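Notas para la charla: "Cambiar la bolsa sin sufrir"
Jornada interna de limpieza y servicios, edificio Wollis. Lunes por la mañana.
Duración: 30 minutos con preguntas. Llevar un rollo de bolsas y un cesto vacío.

(Diapositiva 2. Dejarla puesta mientras saludo y presento el tema.)
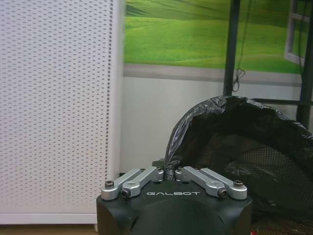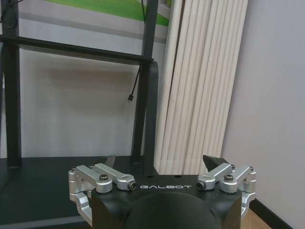
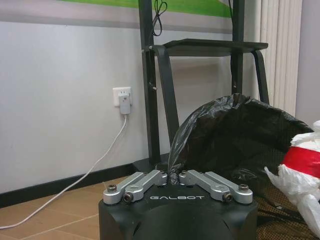
Bolsa negra en la primera y en la tercera; en la tercera, también el cesto marrón de malla y la bolsa blanca con banda roja.

Arranque. Preguntar a la sala quién ha cambiado hoy una bolsa de basura. Levantarán la mano casi todos. ¿Y quién ha recibido alguna vez una explicación de cómo hacerlo? Esperar. Me encanta este tema y quiero que se note desde el principio: es un gesto que repetimos sin parar y tiene muchísima miga.

Volver a la tercera foto. Fijarse en el plástico recogido y retorcido en un punto, con todo el volumen abriéndose hacia la derecha. Hablar del pellizco: dónde se agarra una bolsa cambia todo lo que viene después. Si se coge de un solo punto del borde, el peso tira de ahí y la boca se queda abierta. Si se junta el plástico antes de levantar, la boca se cierra casi sola. ¡Demostración en directo con el rollo! Que salga alguien del público.

Primera foto. El borde. La bolsa cae por encima del canto y hace ese pliegue redondeado tan bonito. Explicar la vuelta: cuánto plástico dejamos por fuera. Yo dejo un palmo generoso. En Vellow dejaban muy poco y a media tarde la bolsa estaba dentro del cubo, con los posos del café por debajo. Contar lo de la reunión de mayo si vamos bien de tiempo.

El aire. Una bolsa nueva metida en un cesto cerrado atrapa aire debajo y se queda flotando como un paracaídas. Truco: pasar la mano por dentro, pegada a la pared, hasta el fondo, y solo entonces doblar el borde. En los cestos de malla el aire sale por los lados y la bolsa baja mucho mejor — por eso les tengo tanto cariño. Lo malo de la malla es que engancha el plástico fino. Sacar siempre hacia arriba, despacio, sin arrastrar contra el borde.

Tamaños. En el almacén de Poduval entraban rollos de 30 y de 50 litros mezclados en la misma caja. Resultado: cestos pequeños con bolsas enormes y una falda de plástico por el suelo. Lo arregló Manju Vashisht con cinta de colores en los rollos, en una mañana. Una maravilla de sencillez. (Si está en la sala, pedir un aplauso. Se va a poner colorada.)

El sitio. Mucha gente pone el cesto pegado a una estantería o a un pie metálico, y luego no hay por dónde tirar de la bolsa. Pedir que piensen en su propia planta: ¿se puede levantar la bolsa llena en vertical? Si hay una balda encima, se aparta el cesto primero y después se saca. Parece obvio y lo hacemos mal todos, yo la primera.

Ejercicio por parejas, 7 minutos. Una persona cambia la bolsa, la otra mira solo las manos. Luego se cambian. Repartir los cestos de Drasetti, están detrás de la puerta.

Preguntas que saldrán seguro:
— ¿Doble bolsa? Solo con cristal o líquidos.
— ¿Nudo o cinta? Nudo simple, dejando dos orejas para agarrar.
— ¿Se pueden dejar bolsas de repuesto en el fondo del cesto? ¡Sí, por favor!

Si sobra tiempo: el pedido anual de 1000 bolsas y cómo repartirlo por plantas.

Recoger los rollos al salir.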